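Grippers on trial: blue pads win the fruit round

We finally have the hand-held gripper comparison done, and I've been looking forward to writing this one up! The Garnulby group wanted to know which finger pads to settle on before February, so we put two kinds on the same tool body, the stiff Karaki pads and the softer ones from Gindness, and went through as many household pickups as our wrists could stand. We logged 1163 tries between the two sets, and 265 of those were fruit.

Fruit is a wonderful test. A box has flat sides and forgives you, but an orange rolls the moment one finger touches before the other, and a plum has so little grip on its skin that you find out very quickly if your pads are lined up. We used apples, oranges and plums of mixed sizes, and the job was always to move them onto a plate one at a time without knocking the neighbours about. I could have done it all day (I nearly did).

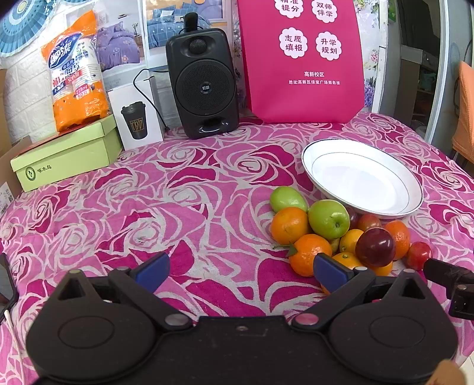

Lining up on the fruit pile, with the plate still empty.

The Gindness pads were the clear favourites on anything round. They give a little as the fingers close, so you don't have to be dead centre. The Karaki pads were better on thin, flat things like cards and lids, and they kept their shape well, but on small fruit they tended to squeeze it out forwards like a wet bar of soap. Bigger oranges were fine with either.

A few notes for anyone building up a tool at home. Check the finger pivots before each session, as ours picked up a bit of slop after a few hundred closes and it made the left finger lag. Go easy on the centre screw. And practise the wrist angle first! Coming in low from the front worked far better for us than reaching down from above, mostly because the camera keeps its view of the pads right up to the grip. I'd also say to start with the piece nearest the edge of the pile, though at least one tester swears by going straight for the middle.

Next up is the controller side. The Dimurton arm is being fitted with the same fingers, and we want to see if the hand-held results carry over once a motor is doing the closing. The plan is 3000 closes on 2 pad sets, with the fruit round repeated at the end. If you have a colour or texture of pad you'd like added to the list, send it through and we'll try to squeeze it in.

Contact the newsletter desk | © Garnulby Group | Back to top
This site uses cookies to remember your newsletter settings. Accept | Manage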